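Dolier 3461 Ring Stretcher and Reducer

Bench-mounted ring sizing machine for plain and lightly set bands

Part no. 3461
Availability: in stock, ships from our warehouse
Sold by: Flenevier Bench Supply

Overview

The Dolier 3461 is a combined stretcher and reducer for use at a jeweler's repair bench. The stretching side uses an expanding segmented mandrel driven by a long lever. The reducing side uses a rotating die plate with graduated tapered holes, worked by the same lever through a second linkage. Both functions share one cast base, so the tool takes up the space of a single machine and needs one set of mounting holes.

It is intended for shops that do sizing daily and want to avoid cutting and soldering when the change is small. Plain bands in gold, platinum, and sterling silver can generally be moved up or down within a modest range without opening the shank. How far a given ring will go depends on the alloy, the width and thickness of the band, and whether it has been sized before. A band that has already been soldered should be inspected at the joint under magnification before it goes on the mandrel.

Construction

The base is gray iron with a baked enamel finish. The mandrel segments are hardened tool steel, ground and polished after heat treatment. The draw pin that spreads them is a separate part and can be replaced without removing the mandrel from the base. The lever is solid steel bar with a removable grip. It can be fitted on either side for left-handed use; the changeover takes one hex key, included.

The die plate is reversible. One face carries the steeper tapers for domed and half-round bands. The other is cut shallower for flat bands, where a steep taper tends to roll the edge. Each position is stamped with its number on both faces. A spring detent holds the plate in register under the press ram. If the plate feels loose at the detent, tighten the center bolt a quarter turn and check again before applying pressure.

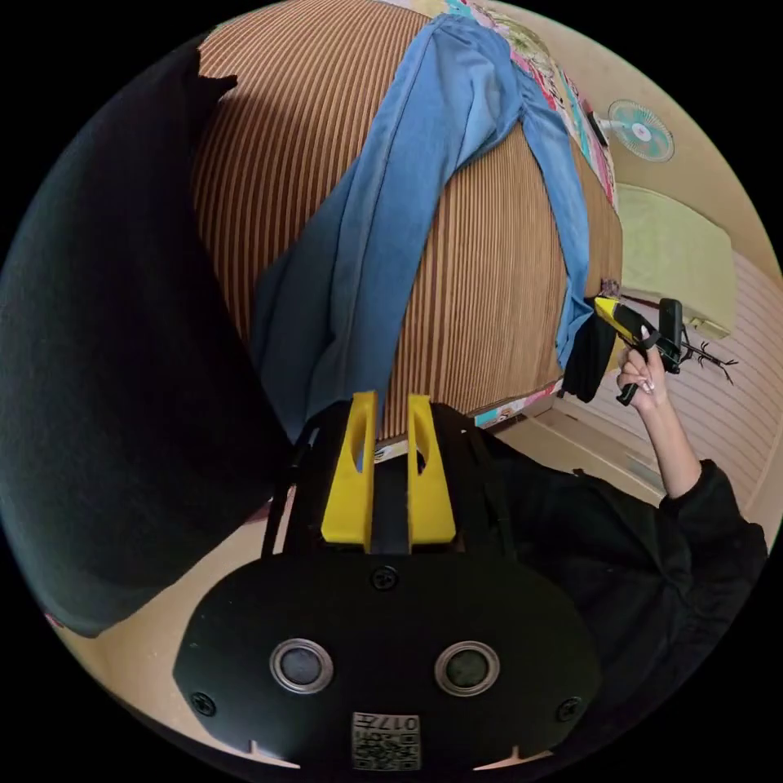
Markings on the mandrel follow US sizes in half-size steps. A secondary scale on the collar shows inside diameter in millimeters. The collar scale is a working reference only. Final size should be read from a calibrated ring stick, with the ring off the machine, after it has cooled if it was annealed.

Use with set rings

Rings with stones may be stretched only if the stones occupy the top portion of the band and the settings are prong or bezel type. For these, use the grooved mandrel sleeve (sold separately), which keeps the load off the head. Channel-set, pavé, and full eternity bands should not be stretched or reduced on this machine. The same applies to tungsten carbide, ceramic, and titanium bands, to plated rings where the finish must be kept, and to any ring with a visible crack or pit in the shank.

Emeralds, opals, tanzanite, and pearls should be removed before any sizing work.

Procedure, stretching

Clean the ring and dry it. Anneal if the band has been worked before or is a hard white gold. Place the ring on the mandrel at its present size with the hallmark facing up. Pull the lever until resistance is felt, then a little further. Release, turn the ring an eighth of a turn, and repeat. Turning the ring between pulls spreads the load and keeps the segment edges from marking the inside of the band. Measure often. Anneal again if the lever force rises noticeably.

Procedure, reducing

Select the smallest die hole that accepts the ring with its lower edge seated evenly. Lower the ram and apply light pressure. Turn the ring over and press the other edge in the same hole. Move to the next hole only after both edges have been pressed. A band reduced from one side only will come out tapered. A thin film of light oil in the die is recommended for platinum.

Specifications

Function: stretch and reduce
Mandrel range: US 1 to 15
Die plate: 1, reversible, two taper profiles
Mounting: 2 bolts through bench top, hardware included
Base material: gray iron, enameled
Mandrel material: hardened tool steel
Maximum recommended lever load: 300 N
Draw pin service interval: 1000 cycles

Maintenance

Wipe the mandrel segments after each session and leave a light coat of oil on them. Do not use abrasive paper on the segments. Scratches transfer directly to the inside of the ring and take longer to polish out than the sizing took to do. At the service interval, remove the draw pin, clean off old grease, inspect the taper for galling, and regrease with a lithium grease. Replace the pin if any galling can be felt with a fingernail.

Die holes can be cleaned with a felt bob and a mild polishing compound at low speed.

Accessories and spares

Grooved mandrel sleeve, Judon pattern
Replacement draw pin
Replacement die plate, standard tapers
Die plate for wide bands, Eglītis pattern
Lever grip, rubber
Mounting hardware kit

The Judon sleeve fits all 3461 machines. The Eglītis plate requires the longer ram, supplied with the plate. Earlier Dolier reducers without the spring detent will not hold either plate in register and should not be fitted with them.

Shipping and returns

The machine ships partly assembled in one carton, with the lever and die plate packed separately. Check the carton for damage before signing. Unused machines may be returned in the original packing. Mandrel segments and dies that show tool or ring marks are treated as used and cannot be returned. The warranty covers defects in casting and heat treatment. It does not cover segments damaged by stretching the materials excluded above, or levers fitted with an extension pipe.

Spare parts orders should quote the part number and the letter stamped under the base.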